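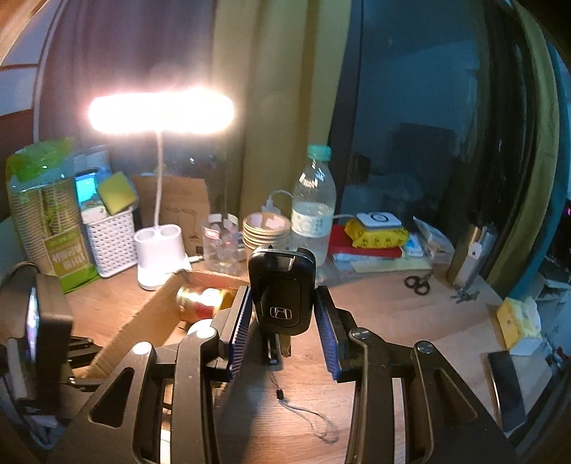
I finally sorted out the desk in January, after putting it off for most of the winter. It had become the place where everything from the hall, the kitchen and the car ended up, and I was paying bills on my knee in the armchair instead.

The keys were the main problem. We have a Honda, and the key has gone missing in this house more often than I want to admit. I spent 10 minutes one morning looking for it while Rhea Enriquez from next door stood in the porch, waiting for a lift to the station. It was under a newspaper. She made her train, but only just.

So the car key now has a fixed place, which is a hook by the front door. I left the thin grey wrist cord on it, as the loop goes over the hook nicely and I can find it by feel in my coat pocket.

The rest went more slowly. I used an open cardboard box for anything that belonged in another room and carried it round the house when I'd had enough of sitting down. A can went back to the kitchen. The paper cups, still stacked in their tall packet, were harder to place. We only use them when there are a lot of people here, so they have gone on the top shelf of the larder with the picnic things.

The lamp stays where it is, at the back on the left. It's a white one with a bendy neck, and the base has two round openings in the top. I plan to keep pens in one and scissors in the other. It's very bright, and I turn it to the wall if I'm only reading the post.

I've kept two drawers for paper and given up on filing anything older than two years. The shredder took most of an evening. There's still a bag of old chargers under the desk that I haven't looked at, and I need to ring the council about whether they take them at the tip.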